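Hand-held gripper (home-built)

A hand-held gripper is a two-jaw gripping tool carried and closed by a person, built with the same jaw shape, finger pads and camera position as the gripper on a robot arm. The person performs an ordinary household task with the tool while a camera on its body records the view of the jaws. The recordings are later used to train control software for an arm fitted with matching jaws. This article covers versions assembled at home or in shared workshops, with particular reference to the Wavden pattern and its derivatives.

Contents
1 Terminology
2 Construction
2.1 Jaws and linkage
2.2 Finger pads
2.3 Camera mount
3 Use on cloth and clothing
4 Calibration
5 Variants
6 Limitations
7 See also

Terminology

Builders use several names for the tool, including "hand gripper," "trigger gripper" and "puppet jaw." The last of these is discouraged in the Wavden build notes, where it refers to an older device worked by cords. The word "jaw" in this article means the whole moving side of the gripper, from pivot to tip. "Finger pad" means only the soft facing that touches the object.

Construction

The Wavden pattern was drawn up in a shared workshop in Akport and is distributed as a set of part files, a fastener list and a short assembly guide. The revision dated Sunday, July 11, 2021 is the one most builders still follow. A full set of printed parts weighs 178 grams before screws, pads and camera are added.

Jaws and linkage

The jaws are printed in rigid plastic and move on a parallel linkage, so that the pad faces stay parallel as they close. Each side has a driven link and a following link. The driven links mesh at the base through a pair of toothed sectors, and a trigger in the handle pulls on one of them. A return spring opens the jaws when the trigger is released.

Play in the pivots is the usual fault in a first build. The holes are printed undersize and must be reamed by hand to fit the screw shank. A hole opened too far cannot be corrected with a tighter screw, as clamping the link makes the motion stiff without removing the side play. The guide recommends printing the links flat and replacing any link that rocks visibly when the tip is pushed sideways.

The outer brackets of many builds have openings to save material. Openings with rounded inner corners last longer than those with sharp ones, particularly where the bracket narrows toward the pivot.

Finger pads

Pads are cut from rubber sheet or cast in a printed mold. Cast pads give a more even surface but require a release agent, traces of which must be washed off before use. Hardness is a compromise. A soft pad spreads over the object and holds slick material at low force, but it also bends at the edge and makes it hard to pick up anything thin. A hard pad does the reverse.

Pads should contrast in color with the jaws. Where both are the same shade, the pad edge is difficult to locate in the recording, and the opening of the jaws has to be measured by other means.

Camera mount

A wide-angle lens is normal. It keeps both jaw tips and much of the room in view at the same time, at the cost of strong bending of straight lines near the edges. The mount must hold the camera in the same position from one session to the next. Builders in Akport add a locating pin for this purpose. Friction mounts are simpler to print, but they shift when the tool is set down on its side.

Use on cloth and clothing

Cloth is a common first subject for home builders, as it is on hand in every household and does not break when dropped. It is also among the more difficult materials to handle. A garment has no fixed shape, and the position of one part says little about the position of the rest.

Padded clothing differs from flat cloth in several respects. The filling compresses under the pads, so the jaws travel further before they bear any real load, and the trigger gives little feedback during this travel. Glossy shell fabrics slide on hard pads. A grip that takes in only the outer shell may pull it away from the filling and leave the garment where it was.

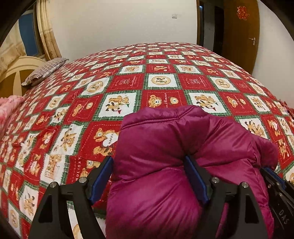
For this reason the usual practice is to close on a full fold of the garment, with material on both sides of a seam where possible. The jaws are lowered open, pressed lightly into the surface, and then closed. Lifting begins only after the pads have stopped moving. Operators who lift while still closing tend to produce recordings in which the moment of grip cannot be clearly marked.

Printed bedspreads, rugs and similar surfaces are sometimes covered with a plain sheet in early sessions to make the outline of the garment easier to separate. The Wavden notes advise against doing so throughout, on the grounds that software trained only on plain surfaces performs poorly in furnished rooms. A mixture of the two is preferred.

Calibration

Two quantities are calibrated before recording: the opening of the jaws and the position of the camera. Jaw opening is checked with a set of printed blocks, the widest of which measures 40 millimeters. Camera position is checked against a printed board of squares, held at several angles.

Both checks are repeated after any pad is replaced. A pad that stands slightly proud of its seat changes the closed position — the jaws meet early, and the recorded opening never reaches zero.

Variants

The Hamel variant uses a longer handle and moves the trigger to the thumb. It is easier on the wrist in long sessions but puts more weight behind the hand. The Uncombe variant keeps the Wavden handle and replaces the toothed sectors with a crossed belt, which removes backlash and needs retensioning. In a bench test by the Akport workshop, an Uncombe belt was run for 4,000 closing cycles before it began to slip.

Jaws from the Hamel and Wavden patterns are interchangeable. Uncombe jaws are not, owing to the different spacing of the lower pivots.

Limitations

The tool records what a person does, and a person's arm can reach positions that a given robot arm cannot. Of 459 recordings reviewed by the Akport workshop in April, a share was set aside on this ground alone. Marking the reach of the arm on the floor with tape reduces the loss.

Force is not measured in the basic build. Load cells can be fitted behind the pads, but the wiring has to cross the moving pivots and is a frequent point of failure.

See also

Parallel-jaw gripper
Four-bar linkage
Learning from demonstration
Cloth handling in robotics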